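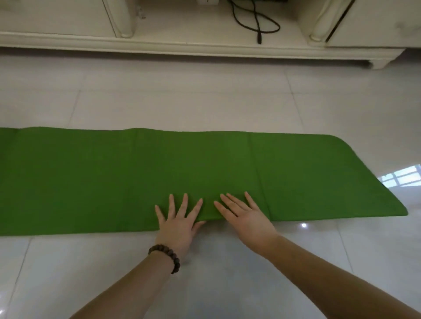
Two hands pressed flat on a long green cloth, with fold creases still showing, on a tiled floor.

Osness Linen Service questions the folding fad, keeps its own method plain

OSNESS, 2004-12-25 – Osness Linen Service today released the results of a home folding trial that it went into with low expectations and came out of with most of them confirmed. The trial looked at whether the folding systems now sold in booklets and weekend classes do anything for an ordinary household that a flat surface and a pair of hands won't do already.

The service asked 40 households to fold their towels and long cloths by one of 4 methods, starting in April. Three of the methods came from paid courses. The fourth was the one Osness teaches its own new hires: lay the cloth out on a clean hard floor, press it flat with open palms, fold along the old creases, and stop.

"We were told one of these systems would change how people feel about their closets," said Gunvor Viklund, who runs the service. "I have been folding for a living a long time and I would like to see that measured. What we got back was a lot of nicely folded towels and no sign that the expensive ones stayed folded any longer."

Households sent in 701 shelf reports over the trial. Shelves kept by the paid methods and shelves kept by the plain one were judged to be in much the same state. Eleven households dropped out, most of them from the method that has the cloth rolled and stood on end.

Oda Moen, who read the reports, warned against making too much of them. "People were grading their own shelves. Some of them are kinder than others," she said. "I wouldn't hang a sales claim on this, ours included."

The one point on which the reports did lean a certain way was the surface. People working with long cloths on a bed or sofa complained of crooked edges more often than people working on tile or bare boards. Osness does not claim to have proved anything by this. A bed is soft, and a long cloth on a soft bed slides around.

Gorazd Omerović, who trains new staff, said he still gets asked for a secret. "Smooth it out first. If it already has creases, use them. That is the whole lesson, and I have trouble making it last ten minutes."

A single-page sheet on folding long cloths is free at the Osness counter on Brindach Street. There is no class to go with it and none is planned.

Press contact: Ingegerd Eklund, Osness Linen Service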